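Kitchen & Table Boards > Wood and Care > Finishing a maple board, mineral oil or something harder?

noemie_mac
Posted Tuesday, 7:42 pm
Hello everyone, I've been reading here for ages and finally have a question worth a thread. My aunt left me a big maple slab board, the glued-strip kind, and it is as dry as toast. It must have sat in her garage through 2 winters at least. She used it for noodles and pie dough mostly, never for meat as far as I know, and I would love to get it back on my counter and roll out my own dough on it.

My plan was to sand it lightly and then rub in mineral oil until it stops drinking. But my neighbor, who does cabinets, says mineral oil is a waste of an afternoon and that I should use a curing oil like tung or walnut and be done with it. So now I'm stuck between the two with a board that looks thirstier every day. Is one of them really better for dough? And how far up in grit do I go? I have 80 and 220 in the drawer and not much patience, I'm afraid.
- Noémie

rizal_p
Posted 8:15 pm
Welcome, Noémie! What a lovely thing to inherit. I've got my grandmother's rolling pin and I'd run into a burning house for it.

I'm a mineral oil person and always will be. It's cheap, you can get the food grade kind at any drugstore, and if you mess it up you wipe it off and start over. Warm the bottle in a bowl of hot water first, pour on more than you think is decent, spread it with your hand and go to bed. In the morning wipe off whatever is left. Do that every night for a week, then once a month, and it'll see you out. I add a little beeswax at the end because I like how the flour slides on it.

On grit, start with the 80 only if there are knife marks or a stain you can't live with. Otherwise go straight to the 220.

Correa_shop
Posted 8:51 pm
I'm going to side with the cabinet neighbor, sorry Rizal. Mineral oil never cures. It sits in the wood and slowly comes back out, and a good part of it comes out into your dough towel. That's why you have to keep doing it every month forever. Pure tung oil thinned for the first coat, then three or four full coats with a day or more between, and then leave it alone for a good few weeks until the smell is gone. After that you wash it, dry it, and refresh it once a year or so.

Please make sure the can says pure tung oil, though. A lot of what gets sold as "tung oil finish" is varnish with a nice picture of a nut on it.

Also I wouldn't jump from 80 to 220. You'll see the 80 scratches the minute the oil goes on. Put a 120 and a 150 in between.
- Aníbal

rizal_p
Posted 9:04 pm
Aníbal, we have had this argument in May every year since I joined and I look forward to it! My towels are fine, thank you. And a few weeks without a board is a long time when you have people coming for dumplings on the weekend. You're right about the grits, I'll give you that one.

hsinyi.c
Posted 9:30 pm
Can I put in a word for a third way, which is very little finish at all? I make noodles most weekends and I keep my dough side bare. A bit of drag is what you want when you're rolling something thin, and on a well-oiled board my dough skates around like it's on ice. I oil the underside and the edges so the board takes up moisture more evenly, and the top only gets a light wipe when it looks chalky.

One thing I would do before any of this, Noémie, is wet the top with a damp cloth after sanding and let it dry. The grain will stand up and feel fuzzy. Then go over it gently with the 220 again and it'll stay smooth much longer. I skipped that step on my first board and spent a month wondering why it felt like a peach.

RuanR
Posted 10:12 pm
Hsin-yi is right about raising the grain, and I'd do it twice on a board that dry.

I'm on Aníbal's side for the oil, but I have to disagree with him about thinning the first coat. I've done it both ways and I can't tell one from the other after a year of use, and without the thinner there's one less smelly thing in the house. Plain tung, a rag, a lot of rubbing, then come back in a while and wipe off every bit that's still sitting on top. Spread the rags flat outside to dry when you're done, please. Rags with curing oil on them can heat up and catch fire if you wad them in a bin, and I don't say that to be dramatic, it does happen.

My own maple board is glued up from strips as well, and I'm fond of the wavy figure in it and the little dark knot. I wouldn't sand too hard chasing marks like those, they go right down into the wood.

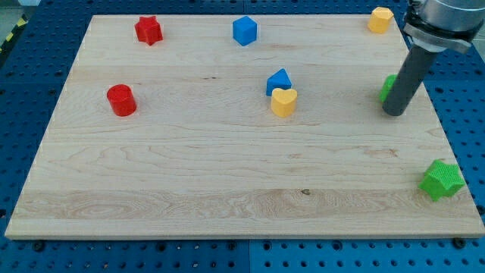
Maple board with the shape blocks on it. Grain runs the long way in these strips.

noemie_mac
Posted 10:40 pm
Oh, that figure is beautiful, Ruan! Mine has some darker streaks too and I had been planning to sand them out, so I'm very glad I asked first. And thank you for the warning about the rags, I would have balled them up in the kitchen trash without a second thought.

I think I'm leaning toward Hsin-yi's way for the top, since it's going to be a dough board and nothing else. Could I do tung underneath and leave the top nearly bare, or will it warp?

Correa_shop
Posted 11:02 pm
I'd worry about that. Wood likes both faces treated the same, and a wide board that takes up water on one side only can cup on you. Put at least one coat on top.

hsinyi.c
Posted 11:09 pm
Mine has stayed flat for years, but it's a thick one, and I stand it on edge to dry so the air gets to both sides. If yours is thin I would listen to Aníbal.

noemie_mac
Posted 11:16 pm
It's a thick one. I'll measure it in the morning and pick up some 120 and 150 on the way home from work. Goodnight all, and Rizal, I hope the dumplings go well!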